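Chapter 6
Color and the Eye: Why Some Things Stand Out

Before we get going, take a moment to look up from the page and notice what your eyes land on first. It may be a mug, a coat on a hook, the cover of somebody else's book. Chances are you didn't choose it. Something in the way its color sat against the colors next to it did the choosing for you, and by the time you knew you were looking, you had already looked.

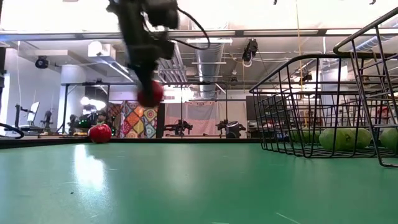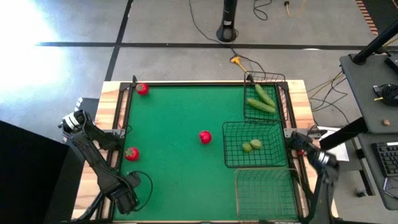

Figure 6.1. A green surface at two views. In the first, a red ball on the green and another held above it; in the second, the same kind of green bordered by black, with blond wood outside it.

I grew up above a fabric shop in Makstead, and my first lessons in color came long before I had words for any of them. The owner, Mrs. Retno Kusuma, used to let me carry the bolts of cloth from the back room to the window. One February she had me put a red wool beside a gray one, then take the same red and put it beside a green. I would have sworn she had switched the cloth while my back was turned. The red by the green seemed to hum! She laughed and laid the two ends together so I could see they had come off one bolt, and I have been chasing that little surprise ever since.

What Mrs. Kusuma was showing me is called simultaneous contrast, and it will keep us company for most of this chapter. Put simply, we never see a color all by itself. We see it with its neighbors, and the neighbors push it around. A color tends to look less like whatever surrounds it, so that a middle gray leans a bit pink on a green ground and a bit green on a pink one. Red and green sit nearly across from each other on the painter's wheel, and each makes the other look stronger.

You will meet two ideas along the way that are easy to mix up, so let me set them side by side now. Hue is the family a color belongs to: red, green, blue and so on. Value is how light or dark it is. A red and a green can be miles apart in hue and still be very close in value, and if you turn them both to gray you may have trouble telling where one stops and the other starts. Readers with the most common kinds of color blindness know this already, and we will come back to them in Section 6.4, where Boris Stoyanova's redrawing of the Dreltness bus map (all 291 stops of it) makes a very good case for planning with value first.

You'll want a few things at hand before Section 6.1: a sheet of white paper, scissors, and as many scraps of colored paper as you can lay your hands on. Twenty is plenty. Old magazines are fine, and so are paint cards from the hardware store. Cut two small squares from the same scrap and keep them in an envelope, as we'll be moving them from one background to another for the first exercise.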